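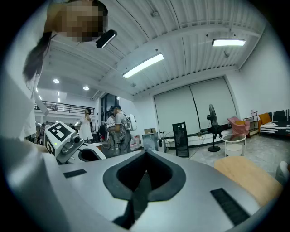

Page last changed: November 13, 2019

Chapter 4
What Surveys Can and Can't Tell Us

Most people meet statistics through a survey result. A headline says that two thirds of workers are happy with their jobs, or that people in one town trust their neighbors more than people in another. The number looks solid. It has a percent sign after it, and perhaps a chart beside it. This chapter asks you to hold off believing it until you know how it was made.

Start with a case we will come back to several times. The town of Virnden wanted to know whether residents were satisfied with the bus line to Nakdale. A short form was left on the seats for 2 weeks in February, and riders could drop it in a box by the door. The report that followed said that residents were "largely content" with the service. Were they? The form reached only people who were already riding the bus. Anyone who had given up on it and bought a car was never asked. Neither was anyone who lived too far from a stop. The report was about riders, and only those riders who bothered to fill in a form, but its title said residents.

This gap between the people you asked and the people you want to talk about is called coverage error. It does not shrink when you collect more forms. A box with ten times as many forms in it would have had exactly the same problem, and would probably have been believed more readily.

Then there is the wording. The first question on the Virnden form was "How much do you enjoy the convenience of our bus service?" A rider who found the bus inconvenient had no honest way to answer. When Lesego Matlala rewrote the form for the town of Sumampouw, she asked instead how many minutes the rider had waited that day. People misjudge waiting times, of course, so her version has troubles of its own - we take those up in Section 4.3 - but at least the question does not answer itself.

You may have been told that a large sample fixes most things. It fixes one thing, which is the random wobble that comes from asking a few people instead of many. Textbooks like this one spend a lot of pages on that wobble because there are good formulas for it. There are far fewer formulas for a bad question, and students sometimes leave the course thinking that the margin of error covers everything that could have gone wrong.

Before you read on

Find a survey result in a newspaper or online. Write down who was asked, how they were reached, and the exact words of the question. If the article leaves out any of these, note which. Keep your notes for Exercise 13, where you will compare them with the Naremano housing survey.

Terms introduced in this chapter: target population, sampling frame, coverage error, nonresponse, leading question, margin of error

4.1 Who Was Asked?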